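Stories > Short Fiction > Under 1,000 Words

The Datum

4 min read

The Wamotent reservoir has two gauges. The first is an enameled staff bolted to the intake tower, marked in hundredths of a foot. The second is a float in a stilling well, connected by a steel tape to a recorder in the gauge house. They are supposed to agree. When Hadi Hamdan took over the station in September, they differed by 0.41 feet.

He reported the difference to the district office at Dellero. The office replied that differences under half a foot were to be entered in the remarks column and carried forward. He looked through the remarks column. The previous observer, Sezer, had carried the difference forward for six years. On the first sheet it was 0.02.

A float gauge can drift for several reasons. The tape stretches. The float takes on water and rides low. Silt blocks the inlet pipe, and the level in the well lags behind the level in the lake. Hamdan replaced the tape, weighed the float, and flushed the inlet with a hand pump. The difference was 0.41 feet before the work and 0.41 feet after it.

That left the staff. He borrowed a level and a rod and ran a line from the benchmark on the east abutment, a brass disk stamped 782. The stamp is the elevation in feet. He closed the loop twice and the error was too small to matter. The staff read correctly against the disk. The float read low against the disk by 0.41 feet.

The second benchmark is on the ridge above the Elov road, set in bedrock, an hour's climb with the tripod. It is not used because it is inconvenient. He carried the line up to it over two days and slept in the truck between them. According to the ridge, the float was right. The disk on the abutment, the staff, and the tower were all 0.41 feet lower than they had been when the stamp was made.

He worked the figures again at the kitchen table. Then he read Sezer's remarks in order. They were all in the same hand and gave the difference to two decimals. On the last sheet, beside the number, Sezer had written: "Float good. Have not been up to the ridge."

The report ran to one page. Hamdan gave the two loops, the closures, and the rate of settlement by year, and he recommended that the lake be drawn down before the spring inflow. He dated it Nov 4, 2025, and drove it to Dellero himself.

The station sheets before Sezer's were the remaining question. They had never been printed, and the logging computer in the gauge house would no longer start. He took the cover off. The processor was still clamped in its metal bracket, but the four long memory slots beside it were empty. He wrote "earlier record not read" in the remarks column, entered both gauges, and went out to read the staff again.

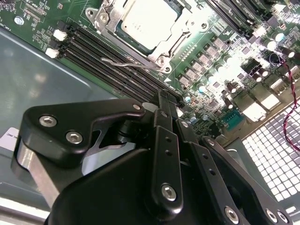
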